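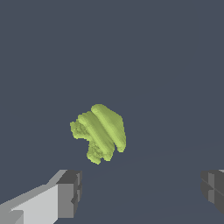 Computer-rendered object, pale yellow-green on a slate blue-grey ground.

Drerneo Publishing
Editorial and Distribution Working Group
Minutes of the meeting held on Feb 11, 2021

Present: representatives of editorial, production, distribution, advertising sales and finance. The print contractor, Nosturex, attended for items 3 and 4.
Apologies: subscriptions desk.

1. Minutes of the previous meeting

Agreed as a correct record, with one amendment. Under "Archive", the word "scanned" should read "indexed". The pages had been scanned before the period covered.

2. Matters arising

The style guide for the Vietnamese-language supplement, Từ, has been circulated in draft. Comments were received from production only. Editorial will chase the remaining desks.

The fault in the web feed, which caused headlines with diacritics to appear as blank boxes, was traced to the font subset loaded on the mobile template. A full character set has been installed on the test server. Release to the live site is held until the page weight has been checked.

3. Frequency of Từ

The group considered a paper from distribution on moving Từ from a fortnightly to a monthly schedule. The present print run is 3000 copies per issue, of which 600 are posted to subscribers. The rest go out through shops, libraries and community centres.

Distribution reported that returns from shops are uneven. Library copies are nearly all taken up, while the shop copies depend on where the rack is placed. The paper proposed that the run per issue should stay the same and that the page count should rise by 6.

Nosturex stated that an increase of 6 pages does not fit the present folding pattern and would need either a loose inner leaf or a change to an increase of 8. A loose leaf carries a hand-insertion charge. The group asked for both options to be priced on the current paper stock.

Editorial noted that a monthly title could not carry the events listings in their present form. Listings with a short lead time would have to move to the website, with a digest in print. Advertising sales asked that the classified section should not be moved at the same time, as the present bookings were sold as print insertions and run to the end of the quarter.

Finance asked how subscribers who have paid for a year of fortnightly issues would be treated. Two methods were discussed: extending the term to cover the same number of issues, or a part refund. No decision was taken. The subscriptions desk is to advise.

Agreed: the fortnightly schedule continues for now. The proposal returns to the next meeting with prices.

4. Print deadlines

Nosturex asked for final pages to arrive 2 hours earlier on press days. The present slot overlaps with another customer's plate-making, and late corrections are holding up both jobs.

Production said that the earlier time could be met for all pages except the front and back. Nosturex accepted this as a trial, provided that the two outer pages arrive together and as one file. Corrections after that point will be charged as a new plate.

Agreed: trial to begin with the next issue. Production will log arrival times and send the log to Nosturex after each issue.

5. Content management system

The move of archive articles to Skenoletti is behind plan. The text has come across cleanly, but bylines and picture credits were stored in a single field in the old system and have to be split. A script deals with those records where the two are divided by a slash. Records divided by a comma — mostly the older ones — are being checked by hand.

Editorial asked whether articles could be published in Skenoletti with the credit field left empty. Production advised against it, as the agency agreements require a credit wherever a picture is shown. Such articles will be held as drafts.

Redirects from the old web addresses have been tested for the news and sport sections. The letters section has not been tested.

6. Advertising rates

Deferred. The paper was not received in time for circulation.

7. Any other business

Distribution reported that two of the outdoor racks need new doors. Finance will approve the repair on receipt of a written quotation.

Actions

Editorial: chase comments on the Từ style guide; draft a layout for the listings digest.
Production: check page weight on the test server; keep the log of arrival times; test redirects for letters.
Distribution: obtain prices from Nosturex for both page counts; send the rack quotation to finance.
Subscriptions desk: note on treatment of paid-up subscribers.
Advertising sales: circulate the rates paper.

Next meeting: date to be confirmed, before the end of February.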